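为什么绳结拉得越紧越牢?

最后更新:2018年11月25日

打印本页 | 用电子邮件发送

你每天都在用绳结。系鞋带是打结,扎垃圾袋口是打结,跳绳太长了,在手柄旁边绕一下,也是打结。绳子本身又软又滑,没有胶水,也没有钉子,为什么打了结就不容易散开呢?

摩擦力在帮忙

把两只手掌合在一起,用力压紧,再前后搓一搓。你会觉得手掌很难滑动。再轻轻地搓,就容易多了。两个东西贴在一起,想要滑动的时候,会有一种力拦住它们,这种力叫摩擦力。压得越紧,摩擦力越大。

绳结里面,绳子和自己贴在一起。你拉绳子的两头,绳圈就会收紧,压住里面的那一段。拉得越用力,压得越紧,摩擦力也就越大,绳头更不容易滑出来。所以一个打得好的结,受力以后会更牢。

绕圈也很重要。把一根绳子在栏杆上绕一圈,另一头让同学拉着,你在这一头只用一点力气就能拉住。绕两圈,更省力。绳子每多绕一圈,摩擦力就多出很多。码头上的工人拴船,先把粗绳在铁桩上绕几圈,道理就在这里。

有的绳子不听话

棉绳表面毛毛的,摩擦力大,打一个简单的结就能用。尼龙绳表面光滑,同样的结可能自己松开,要多绕一圈才行。钓鱼线又细又滑,钓鱼的人打结时常常要绕五六圈。

鞋带为什么会散?走路时脚一下一下踩在地上,鞋带结跟着震动,会慢慢变松。同时,鞋带的两头甩来甩去,好像有一只手在轻轻地拉。两件事加在一起,结就开了。扁鞋带一般比圆鞋带牢一些,贴在一起的面积大,也不容易滚动。

几种常见的结

单结:绕一个圈,把绳头穿过去,拉紧。最简单,缝衣服的线尾巴上就是它。缺点是拉紧以后很难解开。

平结:把两个绳头左压右打一次,再右压左打一次。可以把两根一样粗的绳子接起来,也可以捆报纸。如果两次都是左压右,打出来的结是歪的,容易滑开。很多人鞋带老是散,毛病就出在这一步。

八字结:绳子绕出来像数字8,有上下两个洞。它比单结粗大,可以挡住绳头,不让绳子从小孔里滑走。帆船上常用。

称人结:在绳子上做一个大小不变的圈。拉得再用力,圈也不会缩小,用完了还能解开。

结也会让绳子变弱

一根直的绳子,受力时每一股都出力。绳子弯得很急的地方,外侧的纤维绷得紧,内侧的纤维却松着,出力就不平均了。所以打了结的绳子,多半在结的旁边断。弯得越急,越容易断。登山用的绳子要选弯得比较缓的结,八字结就比单结好。

古时候的结

很早以前,人们还没有文字,就用绳子打结来记事。大事打大结,小事打小结。南美洲的印加人把许多细绳挂在一根粗绳上,用结的种类和位置表示数字,可以记下有多少人、多少粮食。这种绳子叫“奇普”。

水手也用结来量速度。他们在长绳上隔一段打一个结,绳头系一块木板,扔进海里。船往前走,绳子就一节一节放出去。用沙漏计时,数一数放出去几个结,就知道船走得多快。今天船的速度单位还叫“节”。

在港口小城维纳拉诺(Vinarano),有一间小小的绳结陈列室,里面挂着211种结,每种旁边都有一段可以摸的绳子。来参观的孩子最喜欢试的是称人结。

弯曲的带子互相穿插,中间留出小洞,这样的样子不只在绳子上才有。人们编篮子、烤辫子面包、做首饰,都会用到它。有的小物件也做成交错盘绕的形状,看上去像打了结。
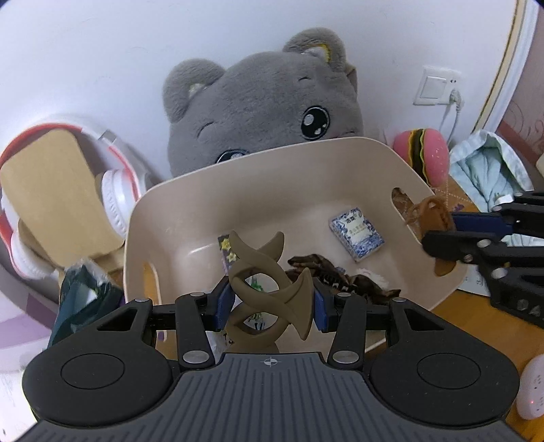 自己动手试一试

准备:一根棉绳,一根尼龙绳,各剪成17厘米长的两段,共四段。再准备一本厚书。

第一步:用平结把两段棉绳接起来,轻轻拉紧。

第二步:用同样的办法接好两段尼龙绳。

第三步:把接好的绳子一头压在厚书下面,手拿另一头,左右抖动19下。看看哪一个结松得多。

第四步:解开,故意两次都左压右,再抖一遍,比较结果。

把结果写在本子上。如果两种绳子差不多,可以换一根更滑的绳子再试。

注意:不要把绳子绕在脖子上,也不要把手指紧紧地缠起来。手指发麻、变颜色,要马上松开。

小词典

摩擦力:两个东西贴在一起,滑动或者想要滑动时,拦住它们的力。

纤维:很细很细的丝。许多纤维拧在一起,就成了线;许多线拧在一起,就成了绳。

股:拧成绳子的每一根粗线。常见的麻绳有三股。

打印本页 | 用电子邮件发送

读者留言(3条)

小鱼儿:我试了,尼龙绳抖到一半就开了,棉绳没有开。

三年级二班:请问耳机线放在口袋里为什么会自己打结?下次能不能讲这个?

橙子妈妈:平结那一段帮了大忙,孩子一直是两次左压右。建议配一张步骤图,光看字孩子不太明白。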